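Starthorpe Community Help > Home and Garden > Floors and Furniture

Best way to look after an oiled plank floor?

Posted by Gregor Menzies

We've just moved into a flat on the Geddes estate and it has proper wood floors all the way through! I love them, but the boards by the kitchen door have gone dull and a bit grey, and there's a white ring where a plant pot stood. The letting pack says "oiled finish, do not steam" and nothing else. Can I fix the dull bit on its own or do I have to do the whole room? I've got 2 free mornings and a lot of enthusiasm.

2 answers

Agnes Lamont

Lucky you, oiled floors are a joy! And yes, you can do a patch - that's the best thing about oil over varnish. Vacuum well, wash with wood soap and hardly any water, then leave it overnight. Rub the grey boards with a fine pad, always along the grain, and wipe on a very thin coat of oil. Give it 20 minutes and buff off every bit that hasn't soaked in. If it feels sticky next morning you left too much on. Try the ring with the pad first, it may well lift by itself.

Please lay your oily rags out flat outdoors to dry, or soak them in water before you bin them. Bunched up, they can catch fire on their own.

As for colour, I'd stay warm. Orange-brown planks look lovely with plain white furniture.

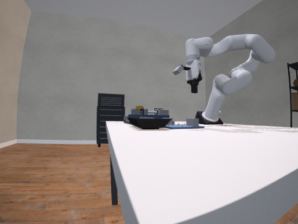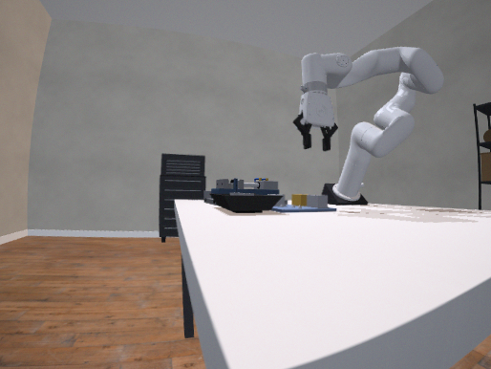

Prernow

Ask the landlord first, mine charged me for doing a patch. Otherwise what Agnes said. I used Pralis oil in the natural shade and it went a touch darker than the rest for the first 3 weeks, then settled down. Felt pads on the chair legs too!

Related questions

Can you oil over old wax?
Gaps between floorboards in September
Removing candle wax from a rug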